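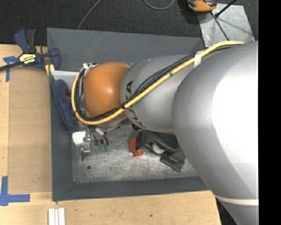
*Fig. 1 — Braço KUKA sobre a caixa metálica de recolha, com a garra dentro da caixa.*

## Robótica de Manipulação — Notas da aula 7: visita ao laboratório da Wavell

Estas notas servem para quem foi à visita e não apontou nada, e para quem não foi e pretende citar a visita no relatório. O segundo grupo costuma ser maior do que a lista de presenças sugere.

### 1. O que fomos ver

A Wavell trabalha em *bin picking*: tirar objetos variados de dentro de uma caixa, um de cada vez, sem saber à partida como estão pousados. Sorcha Baird, que nos recebeu, resumiu o problema assim: «uma criança de 2 anos faz isto a ver televisão». Seguiram-se 40 minutos sobre as razões pelas quais um robô industrial não faz.

A demonstração ficou a cargo de Ayman Morsy. O programa de controlo chama-se Plaltley e o de planeamento chama-se Narnness. Perguntaram de onde vêm os nomes; a resposta foi longa e não sai no exame.

### 2. A célula

Vale a pena olhar para a Fig. 1 com o capítulo 4 à frente.

- **Cablagem.** A mangueira amarela e o feixe de cabos pretos seguem por fora do braço e fazem uma volta larga junto ao punho laranja. Essa folga é o que permite ao punho rodar. Nos vossos desenhos de CAD os cabos não existem, e por isso todos os vossos robôs rodam lindamente.
- **Caixa.** Paredes inclinadas, fundo de metal riscado e com reflexos. Para um sensor de profundidade, um fundo brilhante é uma fonte generosa de pontos que não estão lá.
- **Fixação.** Um grampo azul e preto segura o canto, no tampo de madeira clara, onde também há marcas de fita azul. Tomem nota, para quando acharem que o vosso projeto precisa de uma bancada de alumínio maquinado.

### 3. Os objetos

O catálogo de teste tem 500 objetos, escolhidos, segundo Morsy, «por maldade». Os rígidos são a parte simpática. Um objeto preto amarrotado, com abas e peças que parecem tiras, como o que está no fundo da caixa, levanta três perguntas que o cubo do trabalho 1 nunca vos fez:

1. Onde acaba este objeto e começa o vizinho vermelho-alaranjado?
2. Se a garra o apanhar por uma aba, para onde vai o centro de massa?
3. Que forma terá ele depois de levantado, e a trajetória planeada ainda serve?

O item azul encostado à parede esquerda é um caso diferente. Um objeto junto à parede reduz as direções de aproximação, e o planeador tem de considerar a colisão da garra, do punho e da própria mangueira.

### 4. Perguntas da turma

*Porque não usar sempre ventosas?* Porque o tecido deixa passar ar. Ver secção 4.3, que foi dada em março e aparentemente esquecida em abril.

*Quantas tentativas já fez o sistema?* O contador marcava 1809 quando chegámos. Baird pediu que não lhe perguntassem quantas correram bem antes do café.

### 5. Para entregar

Relatório individual, no máximo 2 páginas, com:

- um esquema da célula, **com cabos**;
- uma proposta de estratégia de preensão para um objeto deformável, justificada;
- um modo de falha que não seja «o robô avariou».

Leitura complementar: capítulo 4 completo e o guião do grupo Baxter, na pasta da disciplina. As dúvidas ficam para o início da próxima aula, às 14h00, e o gabinete está aberto até às 17h00 a quem bater à porta.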